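Workshop tips: recording street runs for a delivery cart

Notes from the Timthorpe workshop, by Yaneth Villca. Updated April 5, 2024.

The Lovon cart learns to steer from recorded drives. A person pushes or remote-drives it along a street, the recorder stores the view and the steering together, and the model is trained on the pairs. Most bad recordings can be avoided with ordinary care at the bench and on the kerb.

1. Clean the lens dome first
Use a dry microfibre cloth, then one drop of washing-up liquid in warm water if grease remains. Kitchen roll scratches the dome. Check it under a desk lamp before it leaves the bench.

2. Leave the wide view alone
A wide lens bends pillars and house fronts towards the middle. Do not straighten the pictures before saving them. Sevach, our labelling tool, applies the lens correction later from the calibration sheet, and a picture corrected twice is scrap.
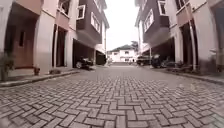
Brick lane between townhouses, uncorrected view.

3. Choose overcast light for the first set
Flat cloud gives block paving an even tone and keeps hard shadows off it. Record sunny runs as a separate set and name the folder accordingly. In February we mixed the two and spent 18 hours sorting them by hand.

4. Mark open carports as "not road"
A ground-floor carport can sit almost level with the lane, and an untrained model will try to turn into it. Draw the boundary along the kerb, even where the kerb is low. Parked cars under an overhang get the ordinary vehicle label. Pots and planters on the walkway are "fixed obstacle, small".

5. Record streets with unlike sides
If every example has matching houses left and right, the model learns to centre itself between them and drifts when one side changes. Include streets with buildings on one side and a plain wall on the other. Where plants hang over a wall, label the leaves apart from the wall. 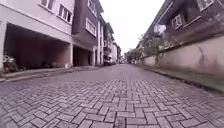
6. Keep the speed steady
Walking pace, no faster. The nearest bricks blur before anything else does, so judge sharpness there. If the joints cannot be made out in the bottom quarter of the picture, shorten the exposure and repeat the run.

7. Record recoveries
Steer gently off line, start the recorder, then bring the cart back to the middle. Allow 3 recoveries to each side per street. Do not record the steering off, or the model will copy that as well.

8. Batteries and cards
Charge to 86 per cent for storage and to full only on the morning of use. Sheyla Cusi keeps the cards in a Muñoz screw tin with four compartments: blank, recorded, copied, faulty. A card moves to "blank" only after the copy has been opened and played through.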